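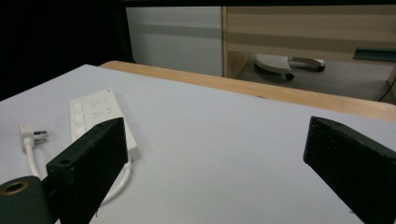 White work surface with a pale wooden border.

Wiring a Shared Workbench

Step 1. Add up the load
Read the wattage on the rating plate of each tool and charger. Keep continuous load under 70 percent of the circuit rating. The Furnis bench heater draws the most and needs its own wall outlet.

Step 2. Place the power strip
Lay the strip flat, outlets up, and leave the rocker switch within reach. Do not plug one strip into another. Keep the cord 10 inches from any clamp.

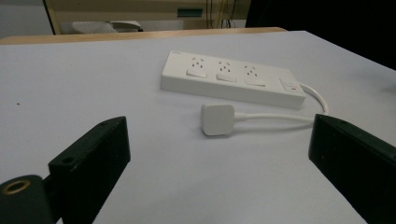
Step 3. Label and test
Mark each plug with its tool name. Switch on one tool at a time. If the breaker trips, unplug everything and repeat Step 1.

Last revised Sat 14 March, Bovberg workshop notes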